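Reliability Technician, Two-Arm Cells — Hondesen, Prarkdale site

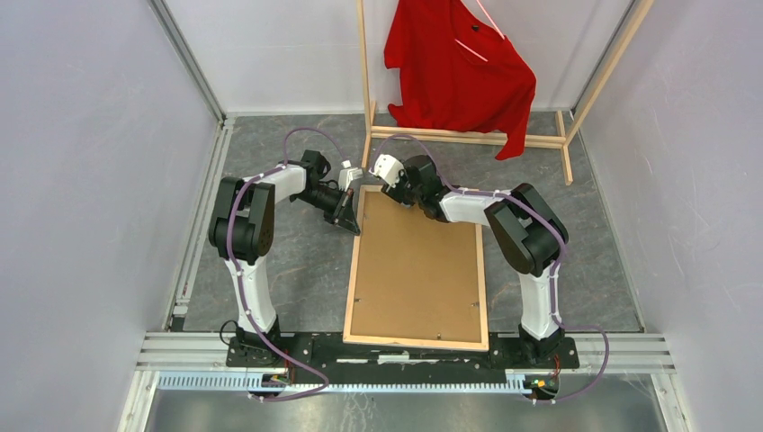 Between runs 164 and 461 the left arm lost its wrist encoder signal more than 200 times. The fault was traced to cable strain at the shoulder. Stokbridge cells remain limited to reduced speed until the routing is changed.

Duties: log faults, rework cable ties and loops, repeat the 3000-cycle test, report to the Wikström safety group.

Required: two years in motion control — lockout training preferred. Start in February. Apply by 3 December 2019.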